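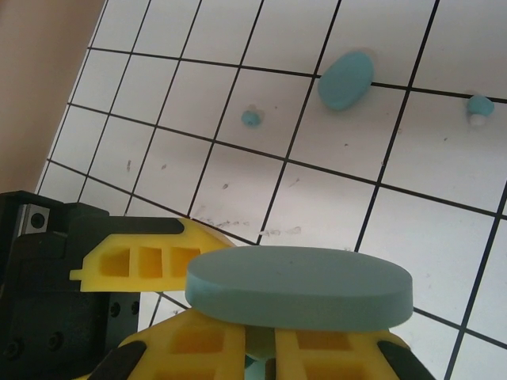 Gatti to Open Second Home Goods Store in Rakcombe

SKOSTVILLE, 11 Jul 2021 – Home goods retailer Gatti will open a second store in Rakcombe next month, the company announced today. The new location takes over the former post office building on the town square and will create 5 full-time jobs.

The store will carry kitchenware, bedding, small furniture and garden supplies. It will also be the first Gatti location with a repair counter, where customers can bring in lamps, chairs and small appliances bought from any retailer. Repairs will be priced by the job, with a written quote given before work starts.

Gatti signed the lease in June after a survey of 370 customers at its Skostville store. Of those, 288 said they drive in from Rakcombe or farther out.

The company will also move its online order pickup to the new site. Orders placed before noon will be ready in two business days – the same schedule now offered in Skostville. Deliveries to Ploltitis will continue from the Skostville warehouse at current rates.

Applications for sales and repair positions are open now and can be picked up at the Skostville customer service desk.

Gatti sells home and garden goods and is based in Skostville.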